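The Long Way Round to a Short Film

By the time the lights went down in the old grange hall at Ultholm last February, people were sitting on the radiators. The hall holds 240 if you are strict about it, and the evening's film was a 38-minute piece about a ferry route, made by people who mostly live within sight of the water. I had driven up expecting a polite turnout and a plate of cookies, and I ended up standing by the coat rack for the whole thing, very happily, with somebody's umbrella poking me in the knee.

The film is called Cludodau, after the smaller of the two landings the ferry serves, and it took 4 years to finish. That sounds like a long time for something shorter than a TV drama, and it is, but everyone who worked on it also had a job, and two of them had babies along the way. They shot in the evenings, on holidays, and once through a whole night when the ferry was being painted. 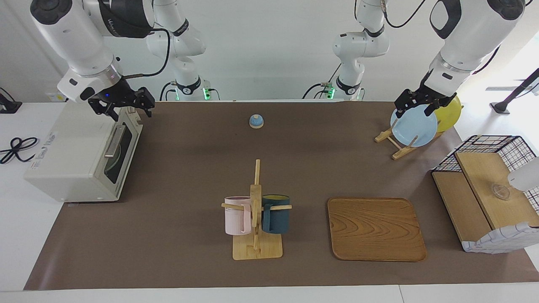 A toaster oven at one end of a long brown mat.

Nomura, the little production outfit behind it, began as a Thursday-ish sort of club that met whenever enough people were free. There was one decent microphone between them, and a tripod with a leg that had to be held. What they did have was patience, and a great pile of sound: 510 hours of engines, gulls, deckhands calling out, and passengers talking about their knees and their grandchildren and the price of hay. Most of the first year went into listening to it all and writing down what was there. The finished log ran to 1,098 entries, and I've leafed through it — it's a lovely thing in its own right, full of notes like "good laugh, then horn."

The money came in dribs and drabs, as it does. A regional arts fund called Nulora paid for the color work and the sound mix, and a supper at the hall covered the hire of a better camera for the last stretch of filming. I asked whether a bigger grant at the start would have changed things, and the general feeling around the table was that they would have made a quicker film and probably a duller one, with a narrator telling you what to think of the ferry. 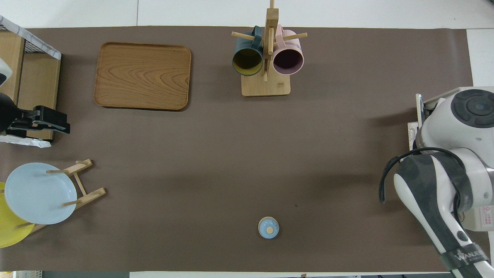

Mark Anthony Soriano sees it a little differently, and told me he would have taken the bigger grant without a second thought, paid everybody properly from the first day, and still left the narrator out.

I suspect he's right about that, and the question of pay is one the group has taken up in earnest for its next project, a film about the school band. Shooting starts once the roads are clear. In the meantime Cludodau is going out to libraries and village halls along the coast, and if your own hall has a screen and a reasonable supply of chairs, the group would love to hear from you.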